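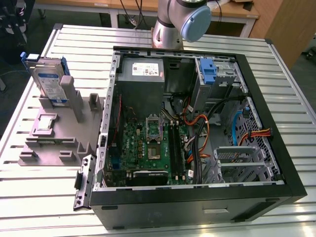 Chapter 4
Inside the Box

Most people own a desktop computer for years without once seeing the inside of it. They know where it hums, where the dust collects, and which corner catches a shin. Montri Intarasuk repaired office machines for a decade before he taught anyone else to, and he used to begin his course by handing each student a screwdriver and leaving for coffee. By the time he came back, half the class had the side panel off and the other half had found the screw that holds on something else.

We will go a little slower. In this chapter you will lay a tower on its side, open it, and learn to name what you find. The names are the hard part, mainly because there are so many cables lying on top of them.

Start with the large pieces. The power supply is a metal box with a label, and the label is worth reading. A unit marked 600 watts and one marked 1000 watts can look much alike, and only one of them may suit the parts you plan to add. Do not open the power supply. It can hold a charge after the plug is pulled, and it does not care that you are only looking.

The motherboard is the wide green sheet under everything. (It may be black or blue in your machine. Fashion reaches everywhere.) Find the processor socket, with its hinged metal frame, and the long memory slots beside it. If the socket is empty, keep your fingers, sleeves and sandwich away from the contacts. Yupin Nuchit, who tested the exercises for this book, allows 10 minutes for seating memory and 60 for finding the dropped screw.

Before you begin, you will need:

A Phillips screwdriver
A wrist strap, worn and clipped on
A cup or tray for screws
A pencil and paper

4.1 Shutting Down and Unplugging

Turn the computer off from the operating system. Then pull the cord from the wall, and check that it was the right cord.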